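About Jatari

Hi, and thanks for stopping by! I'm Jahangir Weerasinghe, and I started Jatari after I spent a whole winter helping my old lab buy one robot arm. The arm itself was the easy bit. We forgot the table, the gripper, the training hours and the money for moving a sink, and by March we had a very nice machine sitting in its crate.

So now I do the planning for other people. We're a team of 5, we work mostly with small testing labs and college departments, and we don't sell equipment or take a cut from anyone who does. You pay us a flat fee and we help you figure out what to buy, what to skip and what to put off until next year's budget (there's always something that can wait).

A typical job goes like this. We come and watch your people work for a day or two, usually starting before 8 a.m. because that's when the samples pile up. Then we write a plan with 3 budgets in it: the bare minimum, the one we'd pick ourselves, and the one you'd like if your boss were in a really good mood. Every line has a price and a lead time next to it, including the boring ones like power outlets, spare fingers and service visits.

Before you sign a purchase order, we also build your bench in simulation. I love this part! We set out the arm, the racks and the boxes your supplies come in, and then we shuffle everything until the reach makes sense. Moving a table on a screen costs you nothing. When we did the Brosard project we went through 27 layouts, and the one they bought needed a smaller arm than the one on their original quote.

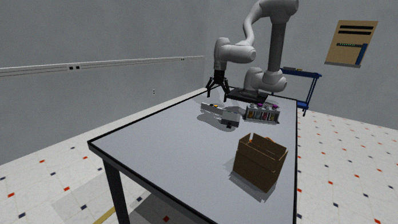
Hjørdis Eklund wrote to us that she'd gone in with her whole budget set aside for the arm, and that she wished she had started with the list of everything around it, service contract included. We hear that a lot. As a starting point I tell people to keep around 40 percent of the money for things other than the robot, and then we adjust once we've seen the room.

Our office is upstairs in the Lindqvist building, second door past the elevator, and the coffee is decent. If you've got a quote on your desk already, bring it along, even if it's a messy one. The first call is free and it's usually me who picks up.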